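Fórum Oficina Partilhada › Robótica e automação › Projectos em curso

Braço em casa para pendurar roupa: a pinça larga o ombro da peça

Páginas: 1 2
Marcar como lido | Subscrever tópico

torno_manso
Mensagens: 135

Continuo aqui o que comecei no tópico das fontes de alimentação, para não misturar assuntos. O objectivo é simples de enunciar: pegar numa peça já posta no cabide, levantá-la da cama e levá-la ao varão do roupeiro. Não quero que o braço meta a roupa no cabide, isso faço eu.

Os dedos foram impressos na oficina em TPU e forrados com fita de borracha. O controlo corre num portátil velho. A visão localiza a peça, mas o ponto de preensão ainda é escolhido por mim com o rato.

O problema: com algodão grosso funciona. Com tecido acetinado, tipo camisola desportiva, a peça escorrega entre os dedos na fase de rotação do punho. Se aumento a força, o tecido fica marcado.

Ruth Lightfoot
Moderadora

Faltam dados. Que curso têm os dedos, que corrente no motor da pinça e em que momento do movimento escorrega? E porque é que se agarra o tecido e não o cabide? O gancho é metálico e rígido, a barra também é rígida. É o ponto óbvio.

torno_manso

Curso de 9 cm entre dedos abertos. A corrente está limitada por software e subo-a em degraus, o degrau 3 é onde começa a marcar. Escorrega sempre no mesmo sítio, quando o punho passa da posição de recolha para a de transporte.

Quanto ao cabide: tentei. O gancho roda livremente na madeira. Agarrado pelo gancho, o conjunto fica a pendular e chega ao varão em qualquer orientação. Agarrado pelo ombro, a orientação mantém-se, enquanto não escorregar.

brocas_e_afins

O gancho a rodar resolve-se com uma gota de cola de roscas. Dois minutos de trabalho contra semanas a afinar força de pinça.

torno_manso

Resolve-se nos meus cabides. Não se resolve nos que vêm das lojas, e tenho uns trinta misturados. Não vou colar ganchos de cada vez que entra um cabide em casa.

Naylor_eixo4

Discordo da moderadora em parte. Agarrar o ombro não é disparate, desde que se apanhe a madeira através do tecido. Assim a pinça aperta uma coisa rígida e o tecido só serve de interface. Se apanhar apenas pano, está a depender do atrito entre duas camadas acetinadas, que é quase nenhum. Mete uma fotografia com a peça suspensa, para se ver onde a pinça está a fechar.

torno_manso

Segue. Camisola amarela, cabide de madeira, pinça no ombro direito. 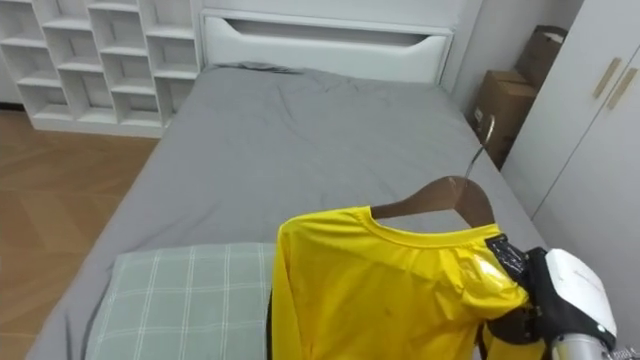
Respostas à fotografia

Naylor_eixo4

O pano está todo franzido à volta da pinça. Pela fotografia não consigo garantir se há madeira entre os dedos ou só tecido, mas com franzido assim eu apostava que estás a puxar muito pano para dentro antes de fechar. Aproxima com os dedos menos abertos. Com 9 cm de abertura recolhes tecido dos dois lados.

Ruth Lightfoot
Moderadora

Mantenho a reserva. O tecido é liso e reflecte bastante, portanto a câmara de profundidade também deve estar a dar pontos falsos nessa zona. Antes de mexer na abertura, grava a nuvem de pontos do ombro e compara com uma peça mate. Se o erro em profundidade for grande, a pinça está a fechar no sítio errado e a força é irrelevante.

brocas_e_afins

Pergunta lateral: as manchinhas escuras na frente da camisola são da borracha da pinça? Tive esse problema com fita barata. Larga cor.

torno_manso

Não sei dizer. Vou passar a fita num pano branco e ver.

Sobre a abertura: hoje a aproximação é feita sempre com a pinça toda aberta, por preguiça minha. Posso pôr uma pré-forma. A nuvem de pontos gravo logo à noite.

quilha77

Já ponderaste ventosa? Há kits da Brallik com bomba incluída.

Naylor_eixo4

Ventosa em malha não segura nada, o ar passa. E mesmo em tecido fechado, numa zona curva como o ombro, perde vácuo com a primeira ruga.

quilha77

Em cetim forrado segurou-me. Em malha não experimentei, admito.

torno_manso

Resultados, por ordem:

1. Nuvem de pontos. A Ruth tinha razão em parte. Na peça acetinada o ombro aparece deslocado 7 mm em relação à peça mate, na mesma posição. Corrigi com uma média de várias capturas e rejeição dos pontos mais brilhantes. Baixou, não desapareceu.

2. Pré-forma com os dedos a 3 cm. Muito menos tecido recolhido. Passou a apanhar a barra do cabide quando a correcção do ponto 1 está activa. Sem ela, falha na mesma.

3. Fita. O pano branco saiu cinzento, portanto a fita larga cor. Se as manchas vêm daí ou já lá estavam, não faço ideia. Encomendei silicone na Meltora.

A força voltou ao degrau 2 e o ombro deixou de ficar marcado.

Ruth Lightfoot
Moderadora

Publica a transformação câmara–punho que estás a usar. Um desvio de 7 mm só por reflexo parece-me muito. Parte disso pode ser calibração.

torno_manso

Fiz a calibração em abril e desmontei o suporte depois disso — pode ser. Repito com o tabuleiro grande e ponho aqui a matriz.

brocas_e_afins

Continuo a dizer que a cola era mais rápida.

Naylor_eixo4

Para um cabide, era. Torno, quando tiveres o silicone diz a dureza. O que comprei da última vez era Shore 40 e ficou rijo de mais para dedos em TPU, dobrava o dedo antes de ceder a almofada.

torno_manso

A ficha diz Shore 20. Confirmo quando chegar.

Página seguinte »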